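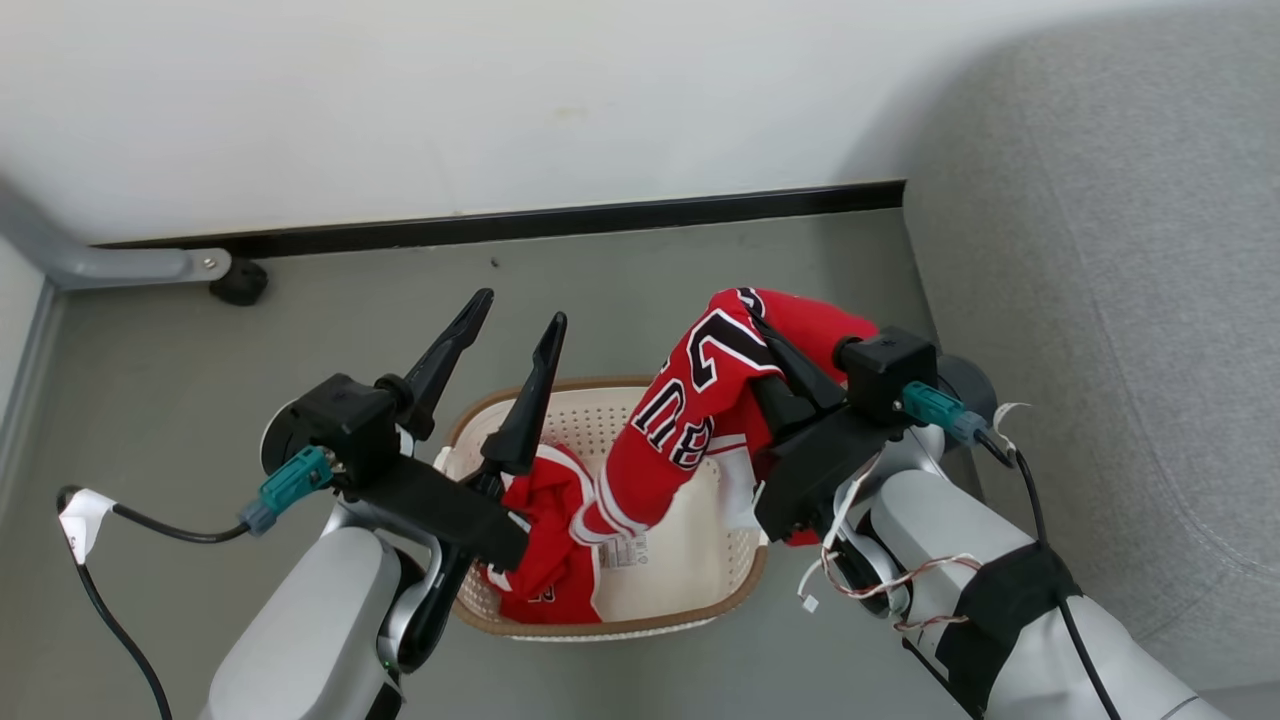
A red basketball jersey and a cream-coloured laundry basket.

News > Textile care > Press releases

We use cookies to remember your settings and to count visits to this page. Manage cookies or accept all.

Dratwood publishes revised washing guidance for club sportswear

CLARANCOMBE, 10/18/25 – Dratwood, the textile care laboratory, has today issued revised guidance on the washing, drying and storage of polyester team kit. The document replaces the previous edition in full and applies to knitted jerseys, shorts and training tops used by amateur clubs and schools. It does not cover padded garments, footwear or waterproof outer layers.

The main change concerns wash temperature. The earlier edition allowed 40°C for all polyester kit. The revised text sets 30°C as the normal temperature for garments with printed numbers or contrast trim, and keeps 40°C for plain, unprinted items only. Where the care label gives a lower figure, the label takes priority.

Spin speed is now limited to 800 revolutions per minute. Faster spinning removes more water but presses hard creases into the knit, and these are difficult to remove without an iron. Ironing directly over printed numbers is not advised at any setting.

"Most of the damage we see on returned kit is heat damage," said Rajeshwari Gowda, head of fabric testing at Dratwood. "The print cracks first, then the trim starts to pucker. The cloth itself usually has years left in it at that point."

The guidance also deals with the time between the match and the wash. Kit should be taken out of closed bags on the same day and kept in a container with open or perforated sides until it can be washed. Garments should be turned inside out before loading, with drawstrings tied. Dark and bright colours should be washed apart from white items for the first three washes. Fabric softener should be left out altogether, as it coats the fibres and reduces their ability to move sweat away from the skin.
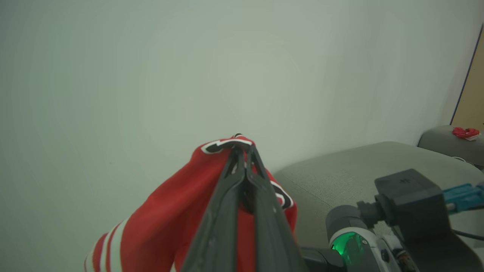

Striped trim receives a section of its own. Bands at the collar, armhole or side are often made from a different knit from the body of the garment and may shrink at a different rate. Dratwood recommends drying such garments flat or over a wide rail. If a line must be used, pegs should be placed at the hem. Tumble drying is not recommended for trimmed jerseys, even on a low setting.

Colour transfer from red and navy cloth to white trim was a frequent cause of complaint in the test period, which ended in September. In these tests, transfer was most often linked to damp kit left in the drum after the cycle had ended. The guidance therefore sets a limit of 15 minutes between the end of the cycle and unloading.

Tests were carried out with two detergents, Evska liquid and Baran powder. Both gave acceptable cleaning at 30°C on mud, grass and sweat. Baran powder performed better on grass, while Evska liquid left less residue on dark cloth. Neither product removed old grass stains without soaking beforehand. The full results are given in Annex B.

"Clubs asked us for a short text that could be pinned up beside the machine," said Irfan Niazi, who edited the guidance. "The main part now runs to 8 pages. The wall sheet is a single side and carries the temperatures, the spin limit and the drying rules."

Clubs that send kit to a commercial laundry are advised to pass on the wall sheet with the first load. Sets should be labelled inside the hem with a heat-fixed tape, placed clear of any print. Safety pins should not be used, as they leave holes that run under tension.

The revised guidance takes effect at once. Copies of the previous edition should be withdrawn. Printed copies can be ordered from the Clarancombe office, and clubs already on the mailing list will receive the wall sheet by post.

Technical questions: Ayantu Kumsa, Fabric Testing, Dratwood
Press contact: Waldemar Czarnecka, Dratwood, Clarancombe

Notes to editors

1. Temperatures refer to the programme setting on the machine. Measured drum temperatures may differ.

2. The guidance does not replace the maker's care label.

3. Annex B lists the test cloths, stains and scoring method. It is available on request.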